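Household Materials, Unit 6: Coatings, Seasoning and Other Things People Scrub Off by Mistake

Notes to go with the lecture. They don't replace the lecture, as several of you found out in November.

Reading for this unit: the Kos chapter on surface films, all of it, and the first half of the Ristić handout. The second half of the Ristić handout is a quarrel with a reviewer and can be skipped, though it is the better half.

6.1 What we mean by a coating

A coating is a thin layer of one material stuck to another so that the first does the touching and the second does the work. Paint on a door is a coating. So is the tin inside a can, the wax on a supermarket apple, and the baked-on oil that cooks call seasoning. Grease is a coating too, in the loose sense, but it has no ambition to stay.

Three questions to ask of any coating, and I will ask them on the test:

What is holding it on?
What takes it off?
Does the owner know it is there?

The third sounds like a joke. Most of the damage in the Flaltis repair survey came from people cleaning something very well.

6.2 Seasoning

Bare iron rusts. Rub it with a thin film of oil, heat it past the point where the oil smokes, and the oil stops being oil. The molecules link up into a hard, dark film that grips the metal and doesn't wash away with water. This is polymerization, the same general business that turns linseed oil into a varnish. You can season a pan and oil a cricket bat on the same afternoon and learn the same chemistry twice.

Thin is the word to underline. A thick coat of oil hardens on top and stays gummy beneath, and you get a pan that feels like the back of a price sticker. Wipe the oil on, then wipe it off as though you had put it there by accident. What you can't see is enough.

On flaxseed oil: it makes a handsome film and then tends to come off in flakes. People feel strongly about this. Please feel strongly about it outside class.

6.3 Soap

Old advice says soap ruins seasoning. Old soap was often made with a good deal of leftover lye, and lye does attack the film. Modern dish soap is a detergent and a mild one. It lifts loose grease and leaves the hardened layer mostly alone. A long soak is worse than a quick wash with soap, and the dishwasher is worse than either.

Acid is another matter. Tomato sauce left to simmer for an hour will thin the film and pick up a taste of iron for its trouble. Vlasta Kováčik's notes from last year call this "a free mineral supplement," and I have let the phrase stand.

6.4 Nonstick

Here the coating is a fluoropolymer, usually PTFE, and it works for the opposite reason. Very little wants to bond to it. That raises the obvious problem of how you bond it to the pan, and the answer is that the metal is roughened first and the coating keyed into the pits.

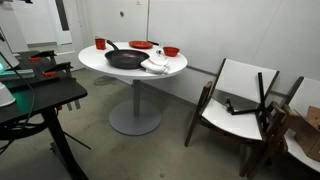 The bond is mechanical, in other words, and it fails mechanically. Metal spoons, stacking and steel wool all do it. Heat does it too, by a different road: an empty pan on a high burner can get hot enough for the coating to break down, and the fumes are bad for people and much worse for pet birds. If you keep a parakeet, keep an eye on the stove.

6.5 Enamel

Glass, fused to metal. Very hard, doesn't care about acid, chips if dropped. The metal and the glass expand at different rates, so a hot enamel pot under a cold tap is asking for a crack. Odair Lins brought in a chipped Howells casserole for the display shelf. It is not for lunch.

6.6 For next time

Write one page on a coated object you own. Say what the coating is, what holds it on, and what you have been doing to it. Over 40 lines is too long. Phones have been done, by nearly everyone, every year.

Vesela Stan has the spare copies of the Kos chapter. The lab sheet on rust rates goes in the tray by the door, stapled, with your name on it this time.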